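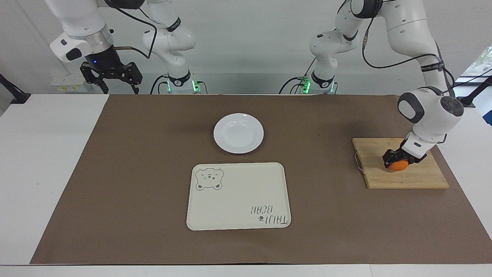
Suqin Cui wrote under my March review that she'd never sign for a second arm until the first one had paid for itself, and I've been asked to answer that. We bought the Getitz pair for small kitchen handling work. The table mount came to $1564, and I had put down 1000. Cables and straps were in that, the brown mat was extra. One arm can lift a piece of fruit over a cutting board fine. We wanted 2 for jobs where a plate has to be held still. If your work is all pick and place, buy one and keep $700 back for spare gripper fingers. Juscombe quoted less but left out setup. Four stars.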